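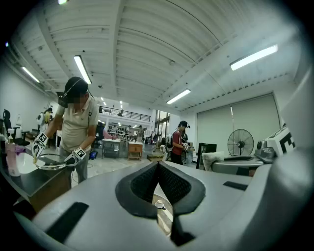
Tray

A tray is a shallow platform used for carrying, serving or holding things. It usually has a raised rim to stop items from sliding off, and may be round, oval or rectangular. Trays are made from wood, metal, plastic, glass and papier-mâché, among other materials.

Types

Serving trays are used to carry food and drink. Larger ones often have two handles, which may be cut into the rim or fixed on top of it. A butler's tray comes with a folding stand and can be used as a small table. Tea trays became common in British homes in the eighteenth century as tea drinking spread, and many were finished with japanning, a hard varnish made to look like Asian lacquer. A salver is a flat tray without handles, often of silver, once used for handing over letters and visiting cards. 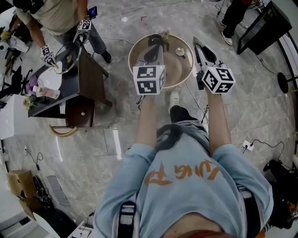 Round trays are widely used in cafés and bars, where they are carried on one hand. Waiting staff normally place the heaviest items near the centre and take glasses off evenly from each side. Some bar trays have a cork or rubber lining for grip.

Other uses

In offices, trays hold papers waiting to be dealt with, and the terms "in tray" and "out tray" are still used for work that no longer involves paper. Seed trays are used by gardeners to raise young plants – most have drainage holes in the base.

Care

Wooden trays are generally wiped clean and dried at once, as long soaking can warp the base or loosen the joints. Untreated wood may be oiled from time to time.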